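How to Record a Language-Use Interview
Print | E-mail
Feb 17, 2022 — by Covadonga Vidal

These steps apply to all interviewers on the Dilton survey of bilingual households.

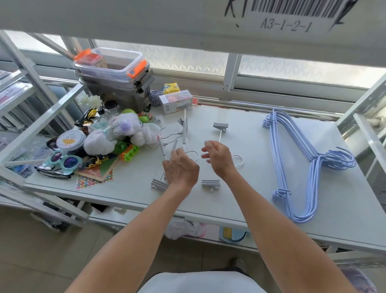
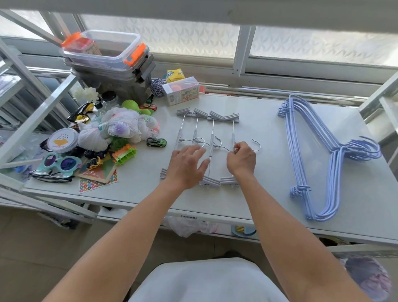
1. Obtain signed consent before recording.
2. Ask which language is spoken with each relative — do not suggest an answer.
3. Limit the session to 40 minutes.
4. Transcribe up to 1,000 words, keeping switches between languages as spoken.
5. Send the transcript to Szymon Kozłowski by the end of February.

This site uses cookies. Accept | Settings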